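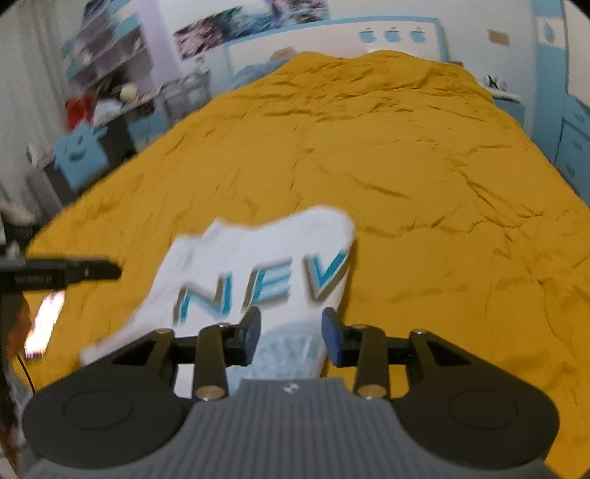

Bedrooms: Socks, Bedding and Small Items

Guidance for residents of Juditz House and the Cordeiro annexe

Residents are asked to keep beds clear of clothing during the day. Socks left on a comforter are easily folded into the bedding and carried to the laundry room with it, where they are difficult to return to their owners. The household office received 276 unclaimed socks last year, most of them single.

Sorting socks

Clean socks should be paired on the bed before anything else is put away. Smooth the comforter first. A sock is hard to find among creases, particularly a pale one, and a flat surface shortens the task considerably.

Lay each sock at full length with the toe pointing towards the foot of the bed. Socks with large printed lettering or a patterned toe may be matched by the print; plain socks should be matched by the length of the cuff and the wear at the heel. White socks with printing are best washed inside out at a moderate temperature. Do not iron over the lettering.

Pairs should be folded once across the middle. Rolling one cuff over the other is discouraged, as it stretches the elastic. A single sock may be kept for 4 weeks in the small bag supplied with each wardrobe, after which it should be handed in or used as a duster.

Making the bed

Shake the comforter from the foot end and feel along it for lumps, which are usually a jumper, a towel or a second pillow. Pillows should be placed at the head of the bed after the comforter has been drawn up. Strongly coloured covers, including mustard and other deep yellows, are to be washed separately for the first 3 washes.

Shelves and desk tops

Open wall shelving should hold items in regular use. Bags should be hung up or stored in a cupboard and should not be left on the desk. Lidded boxes are suitable for chargers, hair ties and similar articles. Toys and figurines may be displayed provided that the shelf can be dusted without moving more than a few of them.

Wall decals may be wiped with a barely damp cloth, working from the centre outwards. Painted furniture should be cleaned with Jorkora mild soap or an equivalent. Dratex paste is intended for enamel and must not be used on painted drawers or headboards.

Bedding is collected on Thursday. Bags should be outside the door by 8 a.m. and labelled with the room number.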